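Journal > Language > Learning as an adult

Going back to Hungarian after 12 years

Jan 23, 2019 - by Levente Gál

5 min read

I stopped speaking Hungarian when my grandmother died. There was no decision involved. She was the last person who called me and expected an answer in it, and after the funeral my parents and I went on in English, the way we mostly had before.
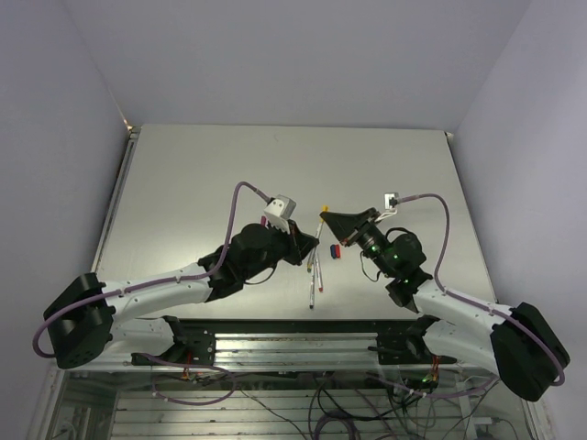
Last winter my cousin wrote to say she was getting married in February of the following year, and that there would be a long dinner with her husband's side, the Takács family, most of whom have no English. I had 13 months to get ready. I wrote back in Hungarian and it took me most of an evening to produce four sentences. Two of them had mistakes, which she corrected in her reply.

What I had left was a child's version of the language. I could ask for more soup. I could say my shoes were wet, that I was tired, that the dog had gone out. I knew the names of a lot of vegetables. I didn't know how to say mortgage, or deadline, or that I disagreed with someone but saw their point. I also had no idea how to be polite to a stranger, because I had only ever spoken to family, and Hungarian has a separate way of addressing people you don't know well.

I started with a paper notebook. Every time I wanted a word and didn't have it, I wrote down the English, and in the evening I looked it up and wrote the Hungarian next to it with one short sentence. I filled the first notebook by the end of spring. The last entry is numbered 403. I would say I can use half of them without thinking. The rest I recognize when I hear them but can't find in time.

I tried flashcards for a while and dropped them. I got good at the cards and the words didn't show up when I was talking. The sentence in the notebook mattered more than the word did. I remember the word for receipt because my sentence was about losing one, and I had lost one that day.

Grammar was strange. The endings I learned as a child come out right and I can't explain any of them. The ones I never learned I have to build piece by piece, like anyone starting from zero. So I'll get through the first half of a sentence at normal speed and then stop dead in the middle. People who hear the first half assume I'm fluent and start talking fast. I've learned to say early on that I grew up in the States and I'm out of practice. It's a sentence I have down very well now.

In the summer I found a teacher online and we talk for an hour every week. She lets me finish even when it takes forever. Then she says the thing back to me the way a person would say it. I asked her early on to stop me at every mistake, and we tried that for two lessons and I hardly spoke. Now she keeps a list and sends it afterward. The most recent one had 11 items on it, and five of those were the same mistake - using the definite form of the verb where I needed the indefinite. It has been on nearly every list so far.

Listening came back much faster than speaking. By fall I could follow a radio interview if the topic was ordinary, food or weather or somebody's career. Sports I still can't follow at all. Songs are hit or miss.

My father has been the odd part of this. I thought we might switch over at home, and I tried it on the phone a few times. He answers in Hungarian for a minute and then slides back into English, and I don't think he notices. With my mother it goes better, mainly when she's cooking and only half paying attention to me. She told me I sound like my grandmother, down to a couple of village words that my teacher had never heard.

The wedding is next month. I've been asked to say a few words at the dinner, and I have them written out on one page. I've read it aloud to my mother twice. She wants me to take out the joke. I'm leaving it in for now, but I may ask my cousin.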